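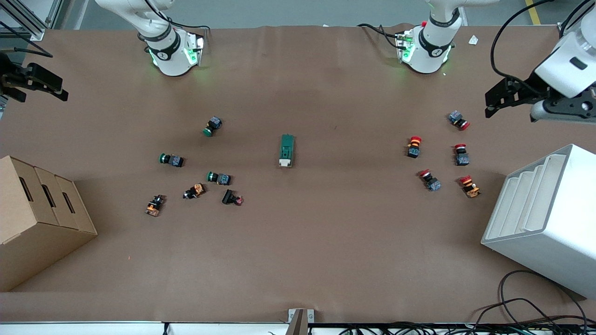 **Gesik folding play table, 40-inch, brown finish**

Bought in September for the back room, where two kids between them use it for trains, animals, puzzles and glue. It replaced a Randel table that had a nicer top and a leg that never stayed locked.

**Assembly**

The legs come attached. You unfold them, push the braces flat and tighten 5 bolts with the supplied wrench. The fifth bolt goes through the center support and is hard to reach with the table upside down. I did it with the table on its side and had no trouble. The instructions are one sheet of drawings, and the second drawing shows the brace the wrong way around.

**The top**

The finish has held up well against crayons and washable marker. Permanent marker came off with rubbing alcohol but left a dull patch the size of a quarter. Watercolor wipes off with a damp cloth. White glue can be peeled once it dries, as long as you leave it alone until then. I left a spill on it for 24 hours to see what would happen and there was no swelling.

There's no lip around the edge. Anything with wheels ends up on the floor sooner or later. The Jafarzadeh table my sister-in-law owns has a raised edge, and it does keep cars on, but crumbs collect in the corners and you can't sweep a puzzle off into its box.

**Height**

Three settings. The lowest suits a four-year-old on a small chair. The middle one is good for a seven-year-old standing up. I can't get my knees under it at any setting, so adults will be sitting sideways. Changing the height means taking a pin out of each leg, and the pins are stiff.

**Stability**

Good on a hard floor. On carpet it rocks a little at the highest setting. The maker gives a limit of 72 pounds, spread out. Our older one has knelt on it more than once and nothing bent.

**Storage**

It folds flat and stands behind a door. There's a handle on one side, but the balance point is somewhere else, so the far end drags. Fung-ping Chiang, who has the same table for her daycare, wrapped a strap around hers and carries it by that. I've since done the same with an old luggage strap.

**Would I buy it again**

Yes, at the sale price. At full price I'd look at the Gukura first, mainly for the wheels. One of the rubber feet has already split, and I'm still waiting to hear from Gesik on a replacement.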